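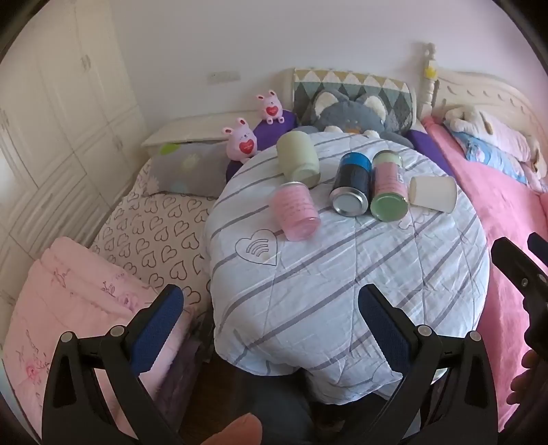 Corkeck Community Oral History Project
Progress report to the Boreck Fund, second period
Prepared by Eun-ji Cha, project lead
April 2025

Where we are

This has been a wonderful stretch for the project, and I'm so glad to be writing this one. When I sent the last report we had a handful of interviews, a borrowed recorder and a long list of people who said "maybe after the holidays." We now have 61 finished interviews with people who lived or worked in Corkeck before the cannery closed, and the list of people asking to be next keeps growing (two of them stopped me in the post office!).

The grant agreement asked for 50 interviews by the end of this period, so we are ahead of that. I'd rather tell you about what's in them, though, because they are so much richer than we guessed when we wrote the application.

What people are telling us

We expected cannery stories and we got them: the shift whistle, the bus that came in from the hill farms, the women on the packing line who sang in two languages and made up new verses about the foreman. But the conversations wander, and we have let them. A retired school cook talked for most of an afternoon about how she stretched a delivery of turnips through a week when the road washed out. Three different people described the same flood and put it in three different years. We have kept all three versions as told, with a note in the catalog pointing to the newspaper dates.

The part I keep going back to is the material on Baek Street. Almost none of it was in the county records. Between the interviews we can now name nearly every shop on the north side, who ran it, and what it turned into later. The shoe repair became a record store and then a shoe repair again, under the first owner's grandson. Nam-gil Shim has been drawing all of this onto a big paper map, and people lean over it at our open afternoons and correct him, which he loves.

Recording and transcripts

The new recorders you paid for are a huge improvement. The early interviews have a hum under them from somebody's refrigerator, and we had two where the battery went before the speaker did. Nothing like that has happened since the switch. We also bought lapel microphones, which turned out to suit our older speakers much better than a microphone on a stand. They forget it's there.

Transcription is slower than I planned for. I had allowed about four hours of typing for each hour of talk, and with regional words, people talking over each other and a lot of family names to check, it runs well past that. At this point 38 interviews are fully transcribed and checked by the person who gave them. The rest are in drafts of different quality. Every speaker gets a printed copy in large type and can strike anything they want. Most strike very little. One man added four pages by hand, and they are terrific pages.

Protix, the database we use for the catalog, was updated over the winter and we had to re-enter our subject headings. It cost us the better part of two weeks. The search works better now, and you can look for a street and a decade together, so I've stopped grumbling about it.

School program

Both eighth-grade classes at the middle school took part. Students listened to clips, wrote questions, and then met the speakers in person in the library. We had planned for one visit each and ended up adding a second because they ran out of time. Their teacher tells me the students are still arguing about whether the lake was ever really used for curling. (It was — we have it from four people.) Several of them have since recorded their own grandparents on their phones, and we are working out a simple way to take those recordings in with proper permission forms.

Money

Spending is close to plan. Equipment came in a little under. Transcription is over, for the reasons above, and I have moved $2000 from the travel line to cover it, as we agreed by email. Travel was easy to cut; most people would sooner have us walk over than drive anywhere, and the hill farm visits were done in shared cars. Printing has not been touched yet and will be spent almost entirely on the booklet. The full ledger is attached separately.

What went less well

We have too few voices from the families who came for seasonal work and moved on. I wrote to a number of addresses and got a handful of answers, and only one recorded interview so far. It's a beautiful one, but one isn't enough, and I don't want the archive to sound as if the town was made up only of people who stayed. Nam-gil has a lead through a church in the next county and will follow it up himself.

The sound room at the library is also smaller than we need once there's a speaker, an interviewer and a daughter who came along to help with names. We've been doing more interviews at home for that reason, and they are often better, but the clocks tick.

Next steps

The first public listening day is set for May, in the library's main room, with the Baek Street map on the long wall. Before then we need to finish the permission forms for the clips and choose an order for them. After that comes the booklet. The draft has 14 short excerpts, and I'm having a terrible time getting it down from 20.

The catalog should open to the public by the end of the summer, starting with the checked transcripts. I'd like to talk with you before then about where the original recordings will live in the long run. The county archive is interested and has sent us its terms, which I will forward with my comments.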